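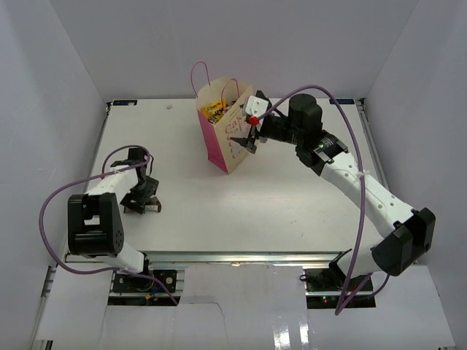

Welcome Bags 2023: Gallery

Home | News | Events | Galleries | Visiting | Contact

Published by the Events Office, Polport Guest House and Conference Centre, May 23, 2023

The Centre provides a welcome bag to every guest attending a residential conference on the Polport site. The bag contains a small selection of snacks and is placed in the guest's room before arrival. This page records the packing of bags for the spring programme, with short notes for colleagues at our partner venues who have asked how the work is arranged. The captions follow the order of the work, from the plain table to the delivery of the bags to the rooms.

In total, 436 bags were packed for the spring programme. A further order has been placed for the summer, and the notes below will apply to that order without change unless colleagues are told otherwise.

1. Bag and snacks on the packing table
A cream paper bag with bright pink sides, standing open towards the back of the white table. Yellow-wrapped snacks already show above the opening, and a small brown and white item, apparently a wrapped snack, lies nearer the front.

2. The bags as delivered
Bags arrive flat from Ikonen in cartons and are stored on the upper shelves of the linen room. Cartons should be opened along the taped seam only, as a blade drawn across the top will mark the first few bags.

3. Opening out
Each bag is opened by hand and the base pressed down until it lies level. A bag which leans at this stage will lean in the guest's room as well, and should be opened out again before anything is put into it.

4. Handles
The rope handles are drawn up and outwards so that they stand clear of the opening. Knots on the inside are checked at the same time. Bags with a loose knot are put to one side and used for internal post.

5. Snacks for the spring programme
The snacks were supplied by Womico in mixed cases, 708 pieces to the case. Cases are entered in the stock book on the day of arrival, together with the earliest date printed on the wrappers. The mixture varied a little between the April delivery and the one that followed it – the second case had more of the smaller bars and fewer biscuits.

6. Sorting
Snacks are sorted by size before packing begins. Taller items are kept together, and the small bars are placed in shallow trays where they can be picked up singly. Torn or crushed wrappers are removed at this point and the contents are not offered to guests.

7. Filling, first layer
Taller packets go in first and stand upright against the back panel. They support the smaller items and keep the bag in shape while it is carried. Nothing is laid flat across the base.

8. Filling, second layer
Small bars are added last, one at a time, and lowered into the bag instead of being dropped. The practice of tipping a handful in from the tray has been discontinued. It was quicker, but the contents had often to be taken out again and rearranged.

9. Height of the contents
It is quite acceptable for the tops of the packets to be seen above the edge of the bag. Guests notice a bag more readily when something of its contents is on view, and the fold-over closure used in earlier years has been given up. The contents should nevertheless remain below the top of the handles.

10. The printed panel
The lettering on the front panel faces outwards on the shelf, on the trolley and in the room. Cards are no longer tied to the handles, as they covered the lettering and were inclined to fall off in the lift. The welcome card is now left on the desk beside the bag.

11. Dietary requests
Bags for guests who have notified the Centre of an allergy are packed separately, before the general packing, on a table which has been wiped down. The room number is written on a plain label on the base. These bags travel on their own shelf and are signed for at the housekeeping desk.

12. The trolley
Filled bags are loaded in rows of four, beginning at the back, with the handles upright. They are not stacked. The upper shelf is used for the Garden Wing and the lower shelf for the Main House, so that the trolley need be unloaded from one level only at each stop.

13. In the rooms
Bags are placed on the desk, to the left of the lamp and away from the radiator. Where a room has been let to two guests, two bags are provided and placed side by side.

14. After departure
Unopened snacks in sealed wrappers are returned to the housekeeping desk and may be taken by staff. They are not packed a second time. Clean bags are flattened and kept for the children's craft table during the summer opening at Tratungate.

Notes for partner venues

The quantities given on this page relate to Polport only. Venues with smaller rooms may prefer the narrow bag from the same supplier, which takes fewer of the tall packets but is otherwise packed in the same way. Samples of both sizes are held in the Events Office and may be borrowed for up to 9 days.

Requests for the summer order should reach the Events Office in writing, with the number of guests, the date of the first arrival and the name of the venue to which the cartons are to be sent. Dietary requests should be listed on a separate sheet – they are handled by housekeeping and should not be entered on the general form.

Recent galleries
Linen Room Reorganisation
Spring Table Settings, Main House
Tratungate Summer Opening: The Craft Table
Garden Wing Rooms after Redecoration
Conference Stationery and Desk Sets

Back to Galleries | Next gallery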